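Teaching by Showing: notes for week 2

Handout for the Raltilmont short course. Read this before the practical and bring a pen, you'll be scribbling on it.

Last time we talked about programming a robot by writing out every motion. Most of you looked tired by the end, and fair enough! This week is the other way in. A person does the task through the robot, we record what the robot saw and how its joints moved, and a learning program tries to copy the behavior. People call this learning from demonstration, or imitation learning. The names overlap and I'll use both, sorry in advance.

There are two ways to give a demonstration that we care about.

The first is by hand (you'll see it called kinesthetic teaching). You take hold of the arm and push it through the motion while the motors go soft and let you. It's great for a single arm and a short job like putting a lid on a jar. It's miserable for anything with a lot of fingers, and your own body keeps getting in the way of the cameras.

The second is by remote control, or teleoperation. You wear gloves or a headset, or hold a pair of controllers, and the robot follows you. You stay out of the picture and the robot's own view is clean. The price is that you can't feel much. I've squashed a good many paper cups learning this, and I'm supposed to be the one teaching it.

Our running task for the week is sorting things into two baskets. 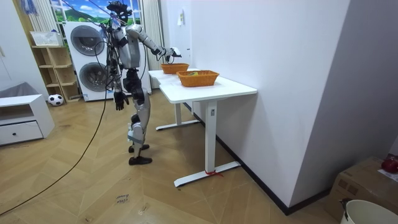
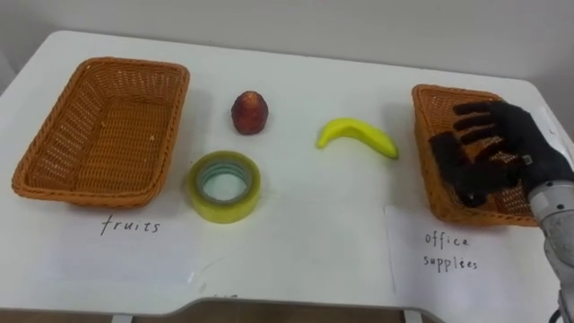
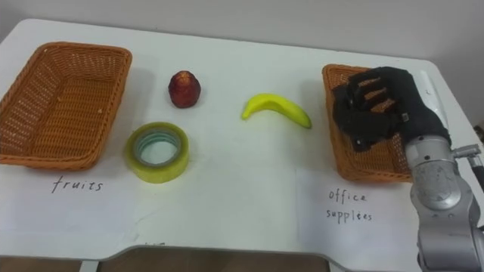 The thing I want you to get from today is that a demonstration is only as good as the task you've set up around it. Before you record anything, decide what counts as done, and write it down somewhere the whole group can read it. With the baskets it's easy enough to say: the word "fruits" is on the paper in front of the left one and "office supplies" in front of the right one, so the banana goes left and the roll of tape goes right, and two different operators ought to agree on that without a meeting. Now try to write the same kind of rule for "tidy the desk." You'll be at it all afternoon.

Next, variety. When I started out I recorded 100 demonstrations of one pick, very proud of myself, and every one began with the object in the same spot. Guess what the program learned? It learned to go to that spot. I moved the object a hand's width over and the arm closed on thin air with total confidence. So move things between takes. Swap the order you pick them in. Turn the objects around. If you find yourself getting smooth and quick, you've probably stopped changing anything.

Then there's the question of mistakes. My own habit used to be deleting any take where I fumbled. Tsutomu Koyama talked me out of it when we worked together on the Urkico project, and I've come around to his view (mostly). If you fumble and then recover, keep it, because the recovery is useful. The program will drift off course sooner or later, and it helps a lot if it has seen somebody get back on. If you fumble and drop the thing on the floor, mark the take as failed and file it separately. Please don't delete it. Storage is cheap and I like looking at them.

A word about pauses. Operators stop to think, and the recorder doesn't know you're thinking! It just sees a hand hanging in the air, and a program trained on lots of that will happily hang there too. Plan the whole move before you start. If you lose your place, end the take and begin again.

For the practical, work in pairs, one operating and one keeping the log, and trade places halfway. Each pair should aim for 17 good takes. Last August's group ended up with 134 between them, and the ones with careful logs had a far easier time in week 3. In the log put the take number, who was operating, where the objects started, which one you picked first, and a plain yes or no for success. Add a comment if anything odd happened. "Glove slipped" is a fine comment. "Weird" is not, I can't do anything with "weird."

Reading for next time is the Okoth chapter on choosing what to record, first half only. The Gusgate notes are optional but they're short, and the part on camera placement is worth your time.

Logs are due 2nd September. Paper or typed, I don't mind, as long as I can read your sevens.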